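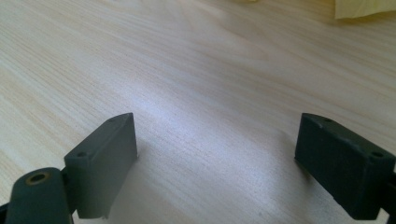
Tabletop in the reading room, pale wood with a satin finish, showing glare at the center.

Sostholm Community Help - Furniture and Interiors
Question no. 509

Glare and finish on light wooden tables in a shared reading room

Submitted by Rozália Koubek, Monday readers' desk, Navaneck Study House
Mon 19 November

I am writing on behalf of the Navaneck Study House, where I am responsible for the furnishing of the reading room. In February the room was fitted with 16 tables with light wooden tops. The grain is fine and close, and the color has been well received by those who use the room. The difficulty concerns the finish. Under the ceiling lights, part of each tabletop turns nearly white, and the grain cannot be seen there at all. Readers seated at the long side report that they must tilt their books or change places in order to read in comfort.

The supplier described the finish as satin. It is smooth to the hand. We have no record of the product used, and the supplier has since closed its local office, so I cannot readily obtain one. The tops are cleaned each evening with a damp cloth and a small amount of Purnine, a general household cleaner that we also use on the shelves and window sills.

I should be grateful for advice on the following points. Can the sheen be reduced without stripping the tops? Is it possible that the cleaner is adding to the shine? If the work must be done by a professional, should all the tables be done at the same time? The room may be closed for a few days if necessary, but not for longer than a week. Our budget for the current year is limited, and I would prefer to avoid replacing the lamps.

Answer 1 (accepted)
Radomír Jireš, furniture restorer, Trnka Workshop

Before any work is done on the finish, the position of the light should be examined. A satin surface will still return a bright patch when a lamp or window stands opposite the reader at the right angle. Sit in the chair from which the complaint was made and have a colleague hold a sheet of cardboard between the table and each light in turn. When the patch disappears, you have found the source. It is common for one fitting to be responsible for most of the trouble at a given table, and turning the table a quarter turn may be sufficient.

With regard to the cleaner, I cannot say what a particular product leaves behind. Many general cleaners do leave a film when they are used daily and not rinsed, and a film of that kind will usually make a satin surface look uneven or greasy. Choose one table. Wash it with lukewarm water and a few drops of mild dish soap, wipe it with a second cloth wrung out in plain water, and dry it at once along the grain. Repeat this for three evenings, then compare it with its neighbor in the same light.

If the sheen is still unacceptable, it can be lowered by hand. The surface is rubbed with a very fine abrasive pad, always in the direction of the grain, with light and even pressure from one end of the board to the other. Do not work only on the bright patch - it will move when the light moves, and a dull area will remain in its place. Begin on the underside, or on a spare leaf if you have one. The method is suitable for a lacquered top in sound condition. On a veneered top with a thin coat there is a real risk of going through, and on an oiled top the correct course is to clean and re-oil.

It follows that the type of finish must be established first. Place one drop of water on the underside, provided that it has been finished in the same way as the top, and leave it for ten minutes. A mark that darkens the wood suggests oil or a worn coat. A drop that stands and wipes away cleanly suggests lacquer.

The tables need not all be done together. I would do those nearest the windows, wait a month, and then decide about the rest. 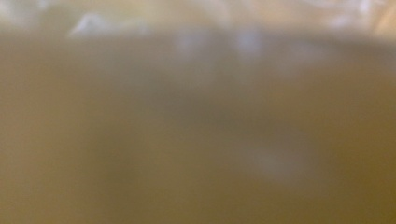 A further point concerns pads and desk mats. A large mat in a dull, medium color will remove the glare from the reading area entirely, at modest cost. Felt is preferable to soft plastic, as some plastics react with lacquer over time and leave a mark in the shape of the mat. Lift the mats once a week so that the wood beneath does not age to a different color.

Answer 2
Registered member, Sostholm

We had the same in our office. Tablecloths. They do slide a bit, and you have to wash them.

Answer 3
Registered member, Navaneck

I would advise against the abrasive pad unless a professional is present. Our parish hall attempted it on a counter and the result was patchy, although I believe the pad used was too coarse. We paid 300 to have the counter refinished. Matte lacquer was applied and has held up well, but it does show finger marks - please bear this in mind if children use the room.

Reply from Rozália Koubek

I thank all who answered. The cardboard test was carried out at two tables, and in both cases the fitting above the door was the cause. Those tables have been turned. The soap and water trial is in progress at a third. I shall report the result on this page when it is complete.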